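**Gedura** is a coastal lagoon and barrier beach on the north shore of the Stulard peninsula, separated from the open sea by a narrow gravel spit. The lagoon is fed by snowmelt and by two short rivers, and drains through a single tidal channel at its eastern end. It is a travel destination visited chiefly for winter landscape photography, seabird watching, and guided walks along the spit. The nearest settlement with year-round services is Valente, at the landward end of the access road.

## Geography

The lagoon occupies a shallow basin left by the retreat of a valley glacier. Its long axis runs parallel to the coast. The southern shore is low and marshy, with peat banks that are undercut by waves during westerly storms. The northern shore is formed entirely by the spit, which consists of rounded dark gravel over coarse sand.

The tidal channel shifts position from year to year. After heavy storms it may close for short periods, during which the water level in the lagoon rises and the lower section of the shore path floods. The channel normally reopens without intervention once the water behind the spit is high enough to cut through the gravel.

The highest ground near the lagoon is Purkitz, a flat-topped ridge with a summit elevation of 2,610 feet. The ridge blocks direct sunlight from the western half of the lagoon for much of the winter, and ice persists there longer than in the eastern half.
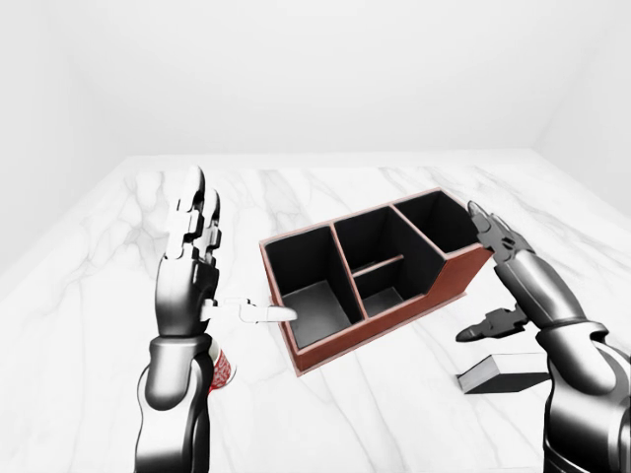
*Desk organizer on a marble tabletop (computer rendering).*

## Geology

The bedrock beneath the basin is basalt, overlain by glacial till of varying thickness. Exposed rock is limited to the foot of Purkitz and to a line of low skerries offshore. The gravel of the spit is derived mainly from these two sources and is sorted by wave action, with the largest stones at the crest and finer material toward the water on both sides.

A band of pale volcanic ash is visible in the peat banks on the southern shore. It is used locally as a marker layer for dating the peat above and below it. Digging in the banks is not permitted, and the best natural exposure is reached from the shore path at low water.

## Climate

Conditions are maritime, with cool summers and long, wet winters. Air temperatures at sea level remain near freezing for much of the season, but wind exposure on the spit is high and the effective temperature is often much lower. Snow cover at the lagoon is irregular. February is generally the month with the most extensive lake ice, which forms first in the sheltered southwestern bay and spreads eastward.

Fog is common in early summer when warm air passes over the cold water of the lagoon. It usually clears by midday on the landward side but can remain over the spit until evening.

## Wildlife

The spit supports a breeding colony of terns, and the section closest to the channel is closed to walkers during the nesting season. Eiders and other sea ducks winter in the channel mouth. Harbor seals haul out on the inner gravel bars at low tide, most often in calm weather, and can be observed from the southern shore without a boat.

Fish populations in the lagoon are limited by changing salinity. Arctic char enter from the rivers, and small flounder are found near the channel. Fishing requires a permit sold in Valente.

## Access 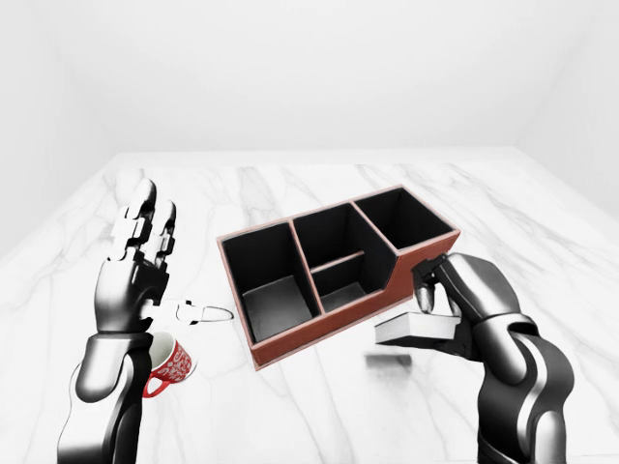 The access road leaves the coastal highway at Valente and ends at a gravel parking area on the southern shore. The final section is unpaved and is not plowed. Vehicles without four-wheel drive are normally left at the gate when snow is lying. A bus operates between Valente and the parking area in summer only.

Two marked trails begin at the parking area:

| Trail | Length | Surface | Season |
|---|---|---|---|
| Shore path | 2 miles | Gravel, boardwalk | All year, subject to flooding |
| Spit trail | 4 miles | Loose gravel | Partly closed during nesting |

The shore path follows the southern edge of the lagoon to a viewing platform opposite the channel. The spit trail crosses the western river by footbridge and continues along the gravel crest. It has no shelter, and walkers return by the same route. The channel cannot be forded at any state of the tide.

The ascent of Purkitz is unmarked. The usual line begins at the footbridge and follows the eastern shoulder, crossing a boulder field below the summit plateau. Winter ascents require an ice axe and crampons.

## Tourism

Organized visits began with boat excursions from Valente, which landed passengers on the inner side of the spit. These were later discontinued when the channel became too shallow for the vessels in use. Present activity is based on walking, with guided groups in winter and independent visitors in summer.

Visits to the spit are limited to 2,000 permits per season. Permits are free, are issued for a specific date, and are not needed for the shore path. Camping is prohibited on the spit and along both shores. A basic campground with water and toilets is located near the gate on the access road. 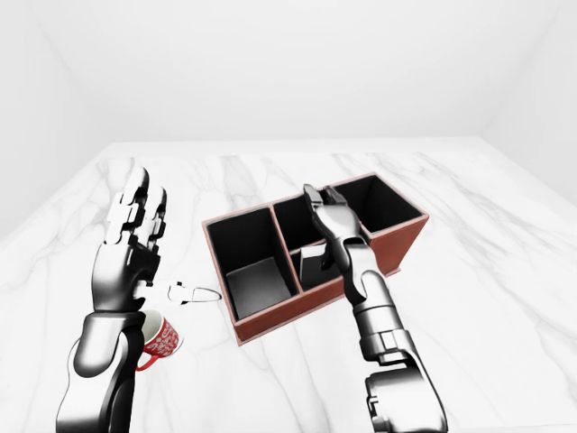
*Rectangular desk organizer with three compartments (computer rendering).*

## Safety

Lake ice at Gedura is affected by tidal movement and is considered unsafe throughout the winter, including in the southwestern bay. Waves on the seaward side of the spit can reach the crest during northerly swell, and the trail is closed when this is forecast. Closure notices are posted at the gate and at the footbridge. Mobile phone coverage is available at the parking area but is unreliable beyond the viewing platform.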